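心衰患者居家康复随访项目:中期进展报告

提交对象:项目资助方
报告人:Rahel Zwahlen(项目协调)、Jarlath Keogh(数据与统计)
报告日期:2025年2月15日

一、报告范围

本报告覆盖自首例受试者入组至本次数据截点的工作,内容包括入组与随访情况、数据质量、方案修订、经费执行及下一阶段安排。疗效终点尚未揭盲,本报告不含组间比较。安全性数据按合并队列列出,不分组。

二、研究设计回顾

本项目为两中心、平行分组、开放标签、终点评估者设盲的随机对照试验,对象为因射血分数降低型心力衰竭住院、出院后病情稳定的成年患者。干预组接受为期12周的居家有氧与抗阻联合训练,由康复治疗师每周电话指导;对照组接受常规出院宣教及门诊随访。主要终点为第12周六分钟步行距离较基线的变化。次要终点包括堪萨斯城心肌病问卷总分、NT-proBNP水平、全因再入院及训练依从性。

随机化按中心及基线纽约心功能分级分层,区组长度对现场人员保密。两个中心分别为Istley与Nedgate,前者承担血样集中存放,后者承担步行试验录像的盲法复核。

三、入组与随访

截至数据截点,两中心合计随机化42例,其中Istley中心28例,其余由Nedgate中心完成。退出3例:1例撤回知情同意,1例迁往外地,1例因植入器械更换后主治医师建议中止训练。三例均保留退出前数据,按意向性治疗原则纳入分析集。

Nedgate中心入组低于计划进度。筛选记录显示,主要的排除原因依次为合并重度慢性阻塞性肺疾病、下肢骨关节疾病影响步行试验,以及患者住处无法保证稳定的电话联系。前两项属于方案规定的排除标准,不作调整。第三项经讨论后,允许以家属电话作为替代联系方式,已写入方案第二次修订稿,并获伦理审查批准。

第12周访视窗口原定为正负三天。执行中发现,该窗口与门诊复诊日期经常冲突,患者需往返两次。修订后窗口放宽为正负七天,放宽前后的访视在数据库中以不同代码标记,供敏感性分析使用。

四、训练执行情况

训练处方以基线六分钟步行速度为起点,初始强度设定为自觉用力程度Borg评分11至13分。抗阻部分使用弹力带,分三级阻力,由治疗师根据每周电话记录决定是否升级。升级条件为连续两周完成全部规定次数,且训练中无胸痛、晕厥前兆或休息后不缓解的气促。

依从性数据有两个来源:患者纸质日志与腕式活动记录仪。两中心共回收训练日志页1,376页,已全部扫描并完成单人录入,双人核对正在进行。初步核对中发现的差异以日期填写错误为主,训练时长字段的差异较少。纸质日志与记录仪数据不一致时,统计分析计划规定以记录仪为主要来源,日志用于解释记录仪缺失时段。 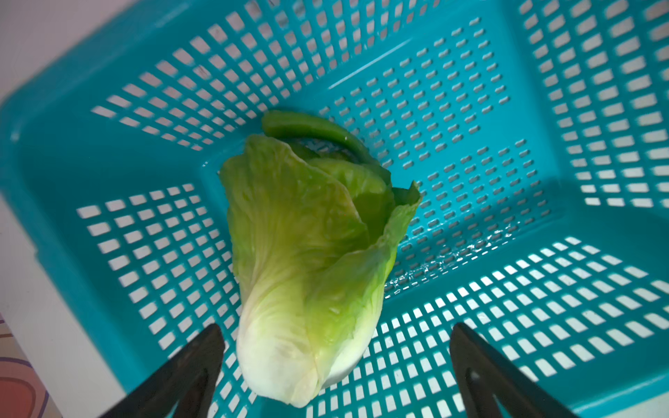
全文阅读约需6分钟

记录仪缺失主要集中在夜间充电之后未重新佩戴的时段。自方案修订起,治疗师在每周电话中增加一项询问,确认设备佩戴状态。该项询问有固定措辞,两中心一致。

五、数据质量与实验室样本

基线NT-proBNP样本已全部检测。随访样本分批检测,以减少批间差异;每批设置两份质控血清,批内变异系数均在预设范围内。有一批样本因运输箱温度记录中断而暂缓检测,温度曲线取回后由中心实验室判定是否可用,判定前该批数据在库中标为待定。

心肌病问卷存在少量条目缺失,集中于“社会功能受限”部分。按问卷评分手册,该部分缺失条目未超过规定数量时可计算得分,超过者记为缺失,不作插补。主要终点的缺失处理采用多重插补,插补模型已在统计分析计划中锁定。

远程监查在Bindow平台上进行。平台在一次升级后,访视日期字段出现时区偏移,导致部分凌晨录入的记录早一天。Keogh已完成回溯校正,校正脚本及前后对照表归入试验主文件。

六、安全性

严重不良事件均在规定时限内上报。至数据截点,未出现经独立评审判定为与训练肯定相关的严重不良事件。非严重事件以肌肉酸痛和短暂头晕为多,多见于训练开始的前两周。头晕病例中,部分与利尿剂剂量调整时间接近,因果关系由设盲的心内科医师逐例评估,目前尚未全部完成。

数据与安全监察小组已召开一次会议,建议按原方案继续。小组另要求在下次会议前提供血钾与肾功能的逐例随访图,该项工作由Istley中心负责。

七、经费执行

人员费支出与预算基本一致。设备费有结余,原因是活动记录仪的损坏率低于预估。差旅费超出计划,主要用于Nedgate中心步行试验场地的重新标定:原走廊因装修封闭,替代走廊的直线长度须重新测量,并由两名评估者完成重复性测试。申请将设备费结余的一部分调剂至差旅费,总额不变,调剂表见附件二。

弹力带供应商Sánchez更换过一次包装规格,单价未变,对预算无影响。

八、偏差与风险

1. 入组进度。若Nedgate中心的入组速度在下一季度没有改善,最后一例的第12周访视将晚于项目原定结束日。备选方案为提高Istley中心的入组上限,需资助方书面同意。

2. 评估者设盲。发生过一次患者在步行试验前主动提及训练内容的情况。该次评估的录像已交由另一名评估者复核。现场人员现于访视前一天电话提醒患者不要谈及分组。

3. 人员变动。Istley中心一名治疗师休产假,接替者已完成培训及电话指导的模拟考核,首月通话由Zwahlen抽查。

九、下一阶段安排

3月完成训练日志的双人核对,并向监察小组提交血钾与肾功能随访图。待定批次样本的处理意见亦于同月确定。此后进行样本量的盲态再估计,仅使用合并方差,结果提交统计顾问,不向现场研究者公开。

方案第二次修订稿、伦理批件及修订对照表见附件一。数据库锁定日期待入组进度明确后另行报送。

读者评论

康复科小周:请问弹力带三级阻力之间的换算有没有公开的表?我们科用的牌子不同,很难对应。

匿名用户:走廊长度这一条深有体会。我们换过一次场地,折返次数多了,步行距离明显偏短,后来基线只能重做。

lin_stat:盲态再估计如果方差比预期大,样本量上限是多少?报告里没写。

本网站使用Cookie以改善浏览体验。继续浏览即表示您同意我们的Cookie政策。 接受 | 管理设置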